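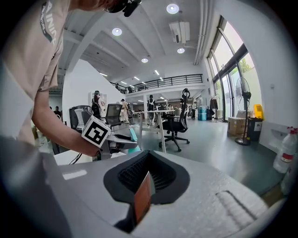 Reaching across the big grey machine.

Search this blog Search

28 Mar 2021

I spent most of February reading papers about lakes. Shallow ones, mainly, and how they flip from clear to soupy green and then refuse to flip back, however nicely the farmers upstream behave. My supervisor, Marthinus Coetzee, calls this "the fun part of the degree." He also eats plain crackers for lunch.

The lake I'm supposed to care about is Pleslow, which has a marina, a sewage outfall and 174 registered fishing permits. Reshma Cele and I are meant to work out how the permit holders decide when to stop fishing. The models say they weigh future stock against present income. The first man we called said he stops when his knees hurt. We don't have a variable for knees, and Reshma wants to add one.

We have 15 interviews so far, 2 of them usable, and a diagram with so many arrows that the Hukton workshop asked us to resubmit it "at a readable scale." I removed five arrows. The diagram got worse, and now the reeds aren't connected to anything.

Next week I call the permit office again to ask about the old catch records, which are either in Cassim or in a basement.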